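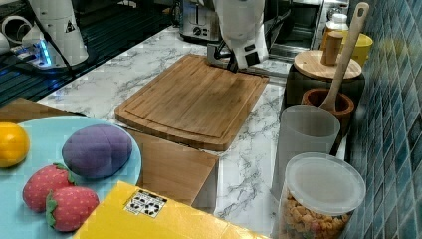 What is a kitchen robot kit?

It's a robot arm that you teach to do small jobs, like picking things up and putting them down again. The one I've been trying is the Skivia kit from a firm called Prorngate, and I've had such a good time with it!

The arm bends a bit like yours does. Instead of a hand it has a gripper, with two fingers that open and close. Two fingers doesn't sound like many, but try picking up a pencil with just your thumb and one finger. Easy, isn't it?
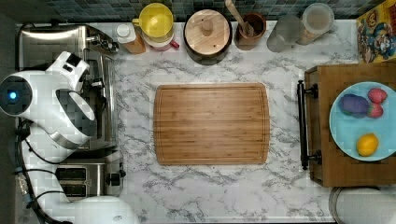 The kit comes with a book of 21 jobs to try. My favourites use pretend food, as a toy strawberry doesn't mind being squashed (a real one makes a dreadful mess). You choose a job, a grown-up checks the arm has plenty of room, and off you go. 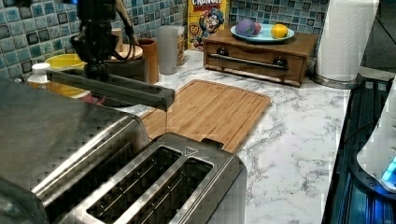 Chopping boards are trickier than strawberries. They're flat, so the fingers have to find an edge to hold, and if they come down too far to one side they miss it. I got very cross with mine and had to go and have a biscuit.

Now the bad bit: it costs 2,000 pounds! That's a lot of pocket money, so I'd ask whether your school or library could share one. Keep your own fingers well away while the arm is switched on, please.

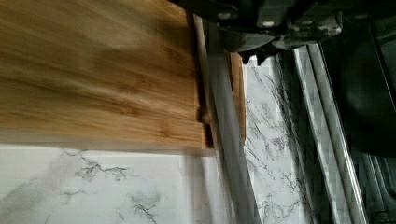 The gripper close up, with the chopping board on the left.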